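Workshop > Notebook > Grekwood trial

3 min read

Sat 4 April

Second go at the Grekwood sim package, trial licence. Storetbridge want a yes or no from us before the July order goes in, so today was meant to be the dice task start to finish. Got most of it.

Install fine this time. Last time it fell over on the licence check, fixed by pointing it at the Rorkudent server instead of the local file. Write that on the wall somewhere. The manual still says local file.

Arm model: the yellow one, stock from their library, with the multi-finger hand. Joint limits came in right without me touching them. Finger friction did not. Default is far too low, anything small slides out. Put it up until the blue die stayed put under the fingers, saved as dice_grip_b. Don't use dice_grip_a, it's rubbish.

Seed 101 for all of today's runs so we can compare. Step rate 1,000, dropped to 700 to see if the laptop would cope. It does, but the contacts go jittery and the die buzzes in the hand. Back to 1,000.
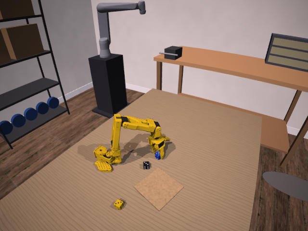 Goal is the cork pad. Left it turned at an angle on purpose, the lined-up version is too easy and tells us nothing about the wrist. Black die is the awkward one as it's close in under the hand and the fingers want to knock it on the way down. Yellow die is out to the side, leave for later, want the near ones solid first.

Room is their stock room. Shelving, desk, the grey arm on its pedestal, all comes with it. You can swap things out but the menu for it is horrid. Grey arm is loaded as a full robot even when idle, so it eats time every step. Ask if it can be set to static. Shadows on by default too, turn off for batch runs, keep on for camera work.

Things I liked: resets are quick, replay scrubber is realy good, the log is plain text and opens in anything.

Didn't like: no undo when you move an object. None. Moved the pad by accident and had to reload the lot. Also the price goes by seat, and we'd need 2 at least. The Arnaud kit is cheaper but no hand model, we'd have to build our own, and I know who'd end up doing it.

Leaning yes if they sort the static thing. Email them Monday, ask about undo in the same mesage.

To do: batch run overnight with shadows off, dice_grip_b, same seed. Check disk first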